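Skunside Handling Trials
Hand gripper pair: safety inspection after jaw fault
Location: Honetham site, upstairs bedroom
Unit reference: pair 7
Month: January
Reason for inspection: right jaw failed to release during fruit and vegetable sorting

Background

The right-hand gripper stayed closed after the operator let go of the trigger. It had hold of a plum at the time. The operator pulled the plum free with the other hand, which is against the site rules, and got a pinched glove. The skin was not broken. Work stopped at 16:05 and the pair was checked on the spot before being taken downstairs.

Each line below is marked Pass, Fail or Comment. Anything marked Fail must be put right before the pair goes back into use.

Section 1. Work area

1.1 Operator can reach all items without kneeling on the bed: Pass
1.2 Protective sheet laid under loose fruit: Pass
Comment: Pink plastic sheet in use over the white cover. It creases easily and a fingertip can catch in a fold. Pull it flat before each run.
1.3 Items suitable for the grip force set: Comment
Comment: Oranges and apples are fine. Plums are soft and should be done last, at the low setting. The run sheet did not say this.
1.4 Floor beside the bed clear enough to step back: Fail
Comment: Suitcase and bags kept along the wall. The operator needs one clear stride behind them. Move the bags out before the next run.
1.5 Enough light to see both jaws: Pass
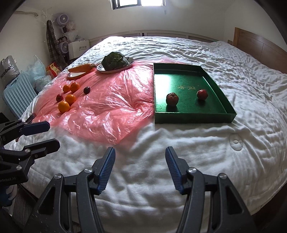
Section 2. Jaws and finger pads

2.1 Both jaws open to full width by hand, power off: Pass (left), Fail (right)
Comment: Right jaw stops short, then gives with a click. Same result on 5 tries out of 5.
2.2 Finger pads fixed firmly, ribs not torn: Pass
Comment: Blue pads all sound. One on the right had juice dried into the ribs. Cleaned with a damp cloth.
2.3 Pivot screws tight, none standing proud: Fail
Comment: One screw on the right gripper was overtightened. Backed off a quarter turn and the jaw moved freely. This is the most likely cause of the fault. The screw had been tightened the evening before by someone who did not enter it in the log.
2.4 No cracks in the black plastic arms: Pass
2.5 No pinch point open to the fingers: Comment
Comment: There is a gap behind the pivot when the jaw closes. The glove was caught there. Popescu supply a cover for it and two have been ordered.

Section 3. Trigger and release

3.1 Trigger springs back when let go: Pass
3.2 Jaw opens within one second of release: Fail before adjustment, Pass after
3.3 Operator knows how to free a stuck jaw: Fail
Comment: The operator had done the induction but had not been shown the release tab. All operators to be shown it again. Put the gripper down first, then use the tab. Do not pull at the item.
3.4 Fault code noted: Pass
Comment: Code 807 came up in the Welora log, "jaw position not reached". It had also come up twice that morning and been cleared both times without a check. From now on, a second 807 in one day means stop and inspect.
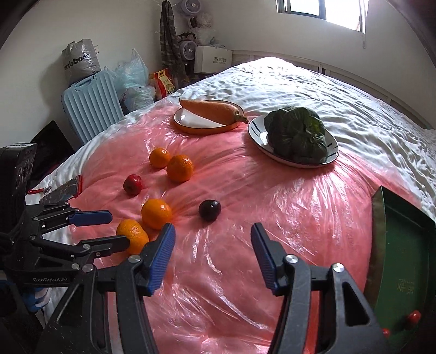
Section 4. Gloves and clothing

4.1 Gloves worn on both hands: Pass
4.2 Gloves a close fit: Comment
Comment: Large gloves were worn because the medium box was empty. Loose fabric at the fingertips made the pinch more likely. More medium gloves needed at Honetham.
4.3 Sleeves and cords clear of the pivots: Pass

Section 5. Before return to use

5.1 Right jaw opened and closed 16 times under power, no sticking: Pass
5.2 Same test holding an orange: Pass
5.3 Same test holding a plum, low setting: not done
Comment: Ran out of time. To be done before the next run.
5.4 Screw setting written in the log: Pass
5.5 Pivot covers fitted: not done, waiting for delivery

Result

Pair 7 is not to be used until 1.4, 3.3, 5.3 and 5.5 are closed. The other pairs at Honetham should have their pivot screws checked against the setting in the log. If any of them stops short when opened by hand, tag it and leave it in the case.

Copy to: Skunside office, Honetham equipment folder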